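Counting trapdoors at Drovstead

The burrows at Drovstead are hard to see even when you are kneeling beside one. Each is closed by a lid of soil and silk, set flush with the ground and covered with the same moss and leaf litter as everything near it. The arachnologist who has mapped them over the past 6 years found the first by leaning on it.

"My thumb went in," she says. "The lid was thinner than I expected, and the hinge was on the uphill side. In the species we know from the coast, the hinge is nearly always downhill."

That difference is the subject of her current work. The Drovstead population lives on a clay bank above Strickland Creek, and its status as a separate species has not been settled. She refers to it by the name of the nearest ridge, Ranik, and will not give it a formal one until the description has been reviewed.

Her records now cover 3,610 burrows. Each one is marked with a numbered peg, and its lid is measured across the widest point without being opened. Juveniles build smaller lids and widen them as they grow, so the diameter serves as a rough guide to age.

"You don't dig them up," she says. "An adult female that loses her burrow usually won't build another. Years ago people collected the whole animal and the top of the tube, and that bank was finished."

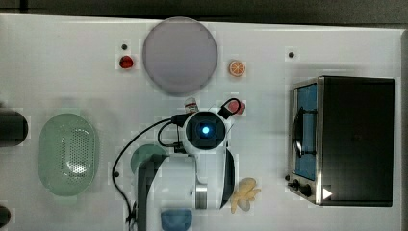 Most of the measuring is done in winter, when the lids are damp and the edges show as a fine dark line. In summer the spiders seal the rim with extra silk, and a sealed burrow can be mistaken for an abandoned one. Her early counts contained that error, and she has since gone back and corrected them.

The hinge question has taken longer. Her first idea was drainage. On a steep slope, water running over an uphill hinge should pass across the lid and keep going, while a downhill hinge leaves the open edge facing the flow. The trouble is that the coastal banks are just as steep and get more rain.

"So drainage on its own doesn't explain it," she says. "I still think it's part of the answer, but I wouldn't put it in a paper by itself."

Her second idea concerns prey. The spiders at Drovstead feed mainly on beetles and ants moving down the bank at night. She has watched burrows under red light from dusk until 2 in the morning, and most strikes she recorded were made downslope, with the hind legs still holding the tube. An uphill hinge would leave that side clear. The same observations have not been made on the coast – the access track there has been closed since December.

The genetic work is less advanced. Samples come from shed skins pushed out of the burrows, and the yield is poor. Of 300 skins collected, many were too degraded to use. The sequences she has point to a long separation between the two populations, though she says the sample is too small to put a date on it.

A second site at Flurby, on the far side of the ridge, may help. The soil there is sandier and the burrows are shallower, but the first lids she checked were hinged uphill as well.

"If they're all the same over there, on different soil, then it's probably inherited," she says. "If it's mixed, I have to start again with the slope measurements."

Pegging at Flurby begins once the ground is soft enough to take the markers.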